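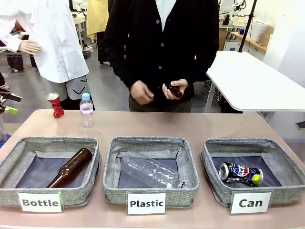 About Wosta

Wosta is a test and training lab for robots that work around people. We write working rules for sorting, picking and handing-over tasks, try them out on the floor, and publish the ones that hold up. Recycling is our largest area. We also do some work on kitchens and small warehouses.

The lab was started by Loubna Abdel Rahman, who had spent most of her working life in plant safety, and Moataz Lahlou, a controls engineer. They had both seen the same problem from different ends. A company would buy a robot, pass the machine safety inspection, and then have no written rules for the ordinary day: who loads the table, who may reach in, what counts as a wrong sort, who signs off on a change to the program. The machine standards cover the machine well. Our rules are for the job around it.

What we publish

Our main document is the Imwood Handling Rules, now in edition 2. It is free to read and free to copy inside your own company. Edition 1 tried to cover every kind of object and was too long to use on a shift. Edition 2 is shorter and is split by task, so a sorting crew can print the sorting part and leave the rest.

The sorting part asks for the following before any trial is run:

Every bin carries a printed label in plain words, on the side that faces the people using it.
One material per bin. Mixed items are set aside and logged, and they do not go in the nearest match.
Test items include damaged ones. A crushed can is still a can, and a system that has only been tried on new ones has not been tested.
Glass is handled by a person until the grip check for that shift has been signed.
One person at the table is named as the lead. Only the lead calls start and stop.
Long hair is tied back, and loose sleeves and lanyards are kept clear of moving parts.
Anyone at the table may call a stop at any time, and does not have to explain it first.

The last rule gets the most questions from visiting managers. They worry about lost time. We have kept it in both editions and we are not planning to change it.

How we keep records

Each trial gets a number and a one-page sheet. The sheet lists the items used, the bin each item should go to, the bin it went to, and who was lead. Our records now hold 1744 trials. Of these, 1611 were run to the end and 133 were stopped early. We keep the stopped ones in the same folder as the rest, with the reason written in by the person who called it. If you read only one part of our records, read those.

We keep the sheets in Saber, a simple records tool that we built for our own use and later gave to partner sites. It does very little. It will not let you close a trial with an empty field, and it will not let you edit a sheet after it is closed - you have to add a note with your name on it. Some partners find this annoying in the first month.

Training

We run a course called Grudeo for people who will work next to a robot but will not program it. It is mostly hands-on. Trainees sort by hand first, using the same bins and labels that the robot trials use, and write down every item they hesitated over. Those lists have been useful to us. Several of our labeling rules came from them, including the one about plain words. An earlier set of bins used material codes, and people who had never worked in recycling had to stop and look them up.

So far 1105 people have finished the course. It does not replace the safety training your site is required to give, and the certificate says so on the front.

Courses start at 8:30 a.m. and we open one Saturday a month for people who cannot come during the week. Closed shoes are required. We supply coats and eye protection.

How we are paid

Our income comes from course fees and from site reviews. We do not sell robots or grippers and we do not take a commission from companies that do. When a maker asks us to try its equipment, the maker pays for the hours and gets the full sheets, good and bad. It may not quote one line from them without linking to the rest.

Changes to the rules

Anyone may send in a change. Tell us the rule number, what went wrong or nearly went wrong, and the wording you would use in its place. Loubna reads the ones on people and procedure, and Moataz reads the ones on equipment and controls. Proposed changes are tried on the floor before they go into a draft. The next review of the sorting part is in January, and the sheet for sending in changes is at the front desk or on the Imwood page of this site.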